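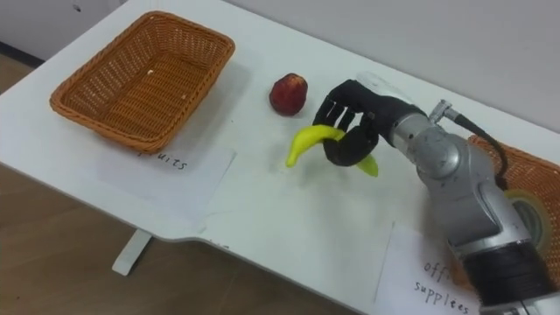
Machines that can put the shopping away have been three years off for as long as Ademir Aguiar can remember, and he would like somebody to show him one that manages it in a kitchen with the dog in it. His remark, made at our open afternoon in April, is a fair place to begin.

Plendevholm, April 14, 2022 — Plendevholm today publishes the results of its first sorting trial, and advises shops and households not to clear a space for a robot just yet.

The trial used one arm with a jointed hand, a white table, and wicker baskets with handwritten labels, one for fruits and one for office supplies. The task was to put each item in the basket where it belonged. A banana goes with the fruits and a roll of tape goes with the office supplies. Most children could do it before they start school.

Over 300 attempts the arm put the item in the correct basket 270 times. We expect that figure to be quoted a good deal, so we would ask that the rest of this release be quoted with it. The table was well lit and each item was set down within easy reach. Nothing was wet, bruised or in a bag. A failed attempt was reset by hand, and 8 of the failures ended with an item on the floor, where the arm could do nothing about it.

"I was pleased with the number for an afternoon," said Gervásio Rangel, who ran the trial. "Then I went home and unpacked the shopping. Sorting was the easy bit. I had to move the milk to get the eggs in, and there was a split bag of rice."

Plendevholm has turned down requests to describe the arm as ready for shop-floor work. Stock rooms at Velico and Buzatu have asked for a date and have been told there isn't one. A longer trial, with real produce and crowded shelves, will be run with Menard. Its results will be published in full — dropped items included.

Trial notes are available from the Plendevholm press desk on request.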